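제7장 남의 연구실을 구경하는 법: 시연과 공개의 날

이 장에서 다룰 내용
7.1 시연을 보러 가기 전에
7.2 모의 환경 시연과 실물 시연
7.3 관람 기록지 쓰기
7.4 안내하는 쪽에 서 보기

들어가며

여섯 장을 지나오는 동안 우리는 관절과 링크, 좌표계, 그리퍼의 종류, 그리고 많은 분들이 싫어하시는 역기구학까지 책상 앞에 앉아서 배웠습니다. 여기까지 따라오신 것만으로도 대견한 일이니, 이번 장에서는 잠시 연필을 내려놓고 바깥으로 나가 볼까 합니다. 로봇을 공부하는 사람이 한 번쯤은 꼭 해 보게 되는 일, 그러니까 다른 사람들이 로봇을 가지고 일하는 곳에 찾아가 구경하는 일을 이야기하려고요. 구경하는 데에 무슨 장이 하나 필요하냐고 하실지도 모르겠습니다. 저도 예전에는 그렇게 생각했습니다. 문 열어 주는 날에 가서, 움직이는 것 보고, 기념품으로 볼펜이나 하나 받아 오면 되는 줄 알았지요.

생각이 바뀐 것은 레붐(Levum) 연구소의 공개의 날에 다녀온 뒤였습니다. 2023년 8월 17일, 몹시 더운 날이었고, 저는 수강생 스물여덟 명을 데리고 버스에서 내리자마자 인원을 두 번이나 다시 세어야 했습니다(한 명이 정류장 매점에서 얼음물을 사고 있었습니다). 우리를 맞아 준 사람은 그곳에서 조작 작업을 연구하는 파실 테스파마리암 씨였는데, 인사를 마치고는 실험동으로 가지 않고 복도 끝의 작은 세미나실로 우리를 데려갔습니다. 학생들 얼굴에 실망이 그대로 드러났던 것이 지금도 기억납니다. 로봇을 보러 왔는데 방 안에는 의자와 화면밖에 없었으니까요.

"저희가 하루 중에 제일 오래 들여다보는 게 이 화면입니다. 그러니 여기서 시작하는 게 맞을 것 같았어요." 테스파마리암 씨는 그렇게 말하고 모의 환경을 띄웠습니다. 네일러(Naylor)라는 이름이 붙은, 연구소 안에서 쓰는 과제 모음이었습니다. 열여섯 개의 과제가 들어 있고, 그중 상당수가 탁자 위의 작은 물건을 다루는 일이라고 했습니다. 보드게임의 말을 옮기고, 작은 블록을 집고, 정육면체를 정해진 자리에 놓는 식입니다. 어린아이가 저녁 먹고 하는 놀이 같지요. 그런데 3장에서 배운 것을 떠올려 보시면, 가늘고 작은 물체를 위에서 내려가 집는 일이 두 손가락 그리퍼에게 얼마나 까다로운지 짐작하실 겁니다. 옆에 다른 말이 서 있으면 손가락이 들어갈 틈부터 따져야 하고, 말을 쥔 다음에는 손목을 어느 쪽으로 돌려 빠져나올지도 정해야 합니다.
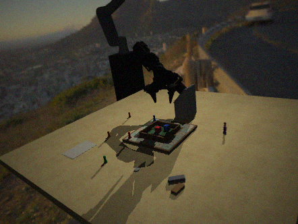 학생들이 맨 먼저 물은 것은 엉뚱하게도 배경이었습니다. 탁자 위의 일을 연습하는데 바깥 풍경이 왜 필요하냐는 것이었지요. 좋은 질문입니다. 테스파마리암 씨의 대답을 제 식으로 옮기면 이렇습니다. 로봇의 시각 모형은 우리가 가르치고 싶은 것만 골라서 배워 주지 않습니다. 늘 같은 벽 앞에서만 연습시키면 물체와 함께 그 벽까지 외워 버리는 일이 생깁니다. 그래서 연습할 때마다 배경과 조명, 그림자의 방향, 탁자의 색과 물건의 배치를 이리저리 바꾸어 줍니다. 이것을 영역 무작위화(domain randomization)라고 부르고, 8장에서 수식과 함께 다시 만나게 됩니다. 지금은 용어만 귀에 익혀 두셔도 충분합니다.

그림자 이야기도 한참 나왔습니다. 사람은 탁자에 드리운 그림자를 보고도 그것이 물건이라고 착각하는 일이 드물지만, 카메라 영상만 받는 프로그램에게는 밝기가 갑자기 달라지는 경계가 꽤나 골칫거리입니다. 어느 학생이 그러면 그림자를 꺼 버리면 되지 않느냐고 물었고, 모의 환경에서는 물론 그럴 수 있습니다. 다만 실험동의 창문으로 들어오는 햇빛까지 꺼 줄 수는 없는 노릇이니, 언젠가 실물로 옮겨 갈 생각이라면 연습할 때부터 겪게 해 두는 편이 낫습니다.

한 시간쯤 지나서야 우리는 실험동으로 건너갔습니다. 거기서 다니차 심코 씨가 실물 팔로 비슷한 과제를 보여 주었는데, 이 대목에서 제가 학생들에게 두고두고 이야기하는 일이 있었습니다. 첫 번째 시도에서 말이 넘어졌습니다. 두 번째에도 넘어졌고요. 심코 씨는 조금도 당황하지 않고 흰 칠판에 빗금을 두 개 긋더니, 오늘 몇 번 실패하는지 같이 적어 보자고 했습니다. 그러고는 그리퍼가 내려가는 높이를 살펴보고, 탁자 위의 기준점을 다시 맞추고, 설정 파일의 값 하나를 고쳤습니다. 학생들은 그 과정을 숨을 죽이고 보았습니다. 단번에 성공하는 모습만 보고 돌아왔다면 기준점 보정이라는 말은 교재 속의 말로만 남았을 겁니다.

7.1 시연을 보러 가기 전에

여러분이 어딘가를 방문하게 되면, 되도록 미리 그곳에서 무슨 과제를 다루는지 알아보고 가시기 바랍니다. 홈페이지에 소개 글 한 쪽만 있어도 좋습니다. 로봇의 기종이나 가격보다는 무엇을 집고, 무엇을 옮기고, 무엇을 성공으로 치는지를 찾아보세요. 성공의 기준은 시연마다 놀랄 만큼 다릅니다. 말을 들어 올리기만 하면 성공인 곳이 있고, 정해진 칸 안에 똑바로 세워야 성공인 곳이 있습니다. 같은 '성공률 94퍼센트'라고 해도 두 곳의 숫자는 나란히 놓고 비교할 수 없습니다. 이 숫자를 어떤 조건에서, 몇 번을 시도해서 얻었는지 물어보는 것은 전혀 실례가 아닙니다. 연구하는 사람들은 대개 그런 질문을 반가워합니다. 저는 지금까지 그 질문을 했다가 싫은 얼굴을 본 적이 없습니다.

안전에 관한 안내는 귀찮더라도 끝까지 들으세요. 바닥에 그어진 선 안쪽은 팔이 닿는 범위입니다. 팔이 멈춰 있을 때에도 들어가지 않습니다. 머리가 긴 분은 묶고, 목에 거는 출입증은 옷 안으로 넣습니다. 비상 정지 단추가 어디에 있는지는 안내자가 말해 주지 않아도 눈으로 찾아 두는 습관을 들이시면 좋겠습니다.

7.2 모의 환경 시연과 실물 시연

화면으로 보는 시연과 눈앞의 시연은 볼거리가 서로 다릅니다. 모의 환경에서는 물체의 위치를 프로그램이 이미 정확히 알고 있습니다. 문제는 시연하는 제어 프로그램이 그 값을 직접 받아 쓰는지, 아니면 영상만 보고 스스로 짐작하는지입니다. 겉으로는 팔이 똑같이 움직이니 구경하는 사람은 알 도리가 없습니다. 그러니 물어보셔야 합니다. 마찰과 접촉을 어떻게 계산하는지도 함께 물어보시면 이야기가 길어질 텐데, 길어지면 길어지는 대로 앉아서 들으세요. 점심이 조금 늦어져도 그만한 값을 합니다.

실물 시연에서는 오히려 움직이지 않는 시간을 보시라고 권하고 싶습니다. 팔이 멈춰 있는 동안 사람이 무엇을 하는지, 물건을 제자리에 되돌려 놓는 데 얼마나 걸리는지, 케이블은 어디로 지나가는지 같은 것들 말입니다. 레붐에서는 물건을 되돌려 놓는 일만 맡은 학생이 한 명 있었습니다. 야르밀라 베네시라는 대학원생이었는데, 탁자에 연필로 그려 둔 작은 표시에 맞추어 말을 하나하나 세우는 손길이 어찌나 꼼꼼하던지 우리 수강생 몇몇은 로봇보다 그쪽을 더 오래 보고 있었습니다.

7.3 관람 기록지 쓰기

이 장의 과제는 관람 기록지 한 장입니다. 가까운 곳에 방문할 만한 연구실이 없다면 공개된 시연 영상을 보고 써도 괜찮습니다. 기록지에는 다음 항목을 적습니다.

과제의 이름과 목표
시연한 쪽이 말한 성공의 기준
다룬 물체와 그 배치
모의 환경인지 실물인지, 또는 둘 다인지
실패한 시도와 그 뒤에 사람이 한 일
돌아와서도 풀리지 않은 의문

마지막 항목은 비워 두지 마세요. 처음 기록지를 받아 보면 의문이 없다고 쓴 분이 꼭 몇 분 계시는데, 그러면 저는 그 기록지를 돌려드리고 영상을 한 번 더 보시라고 합니다. 미운 마음으로 그러는 것은 아니니 너무 서운해하지 마시고요. 그림 솜씨가 있는 분은 탁자를 위에서 내려다본 배치도를 곁들여도 좋습니다. 자로 잰 것처럼 그릴 필요는 없고, 팔의 받침과 물체들의 앞뒤 관계가 맞으면 됩니다.

7.4절에서는 입장을 바꾸어 여러분이 손님을 맞는 쪽이 되어 봅니다. 6장에서 만든 집기 과제를 그대로 쓸 터이니, 그때 저장해 둔 설정 파일을 미리 찾아 두시기 바랍니다. 혹시 파일을 지우셨다면 6장 끝의 부록에 있는 기본값으로 시작하셔도 됩니다.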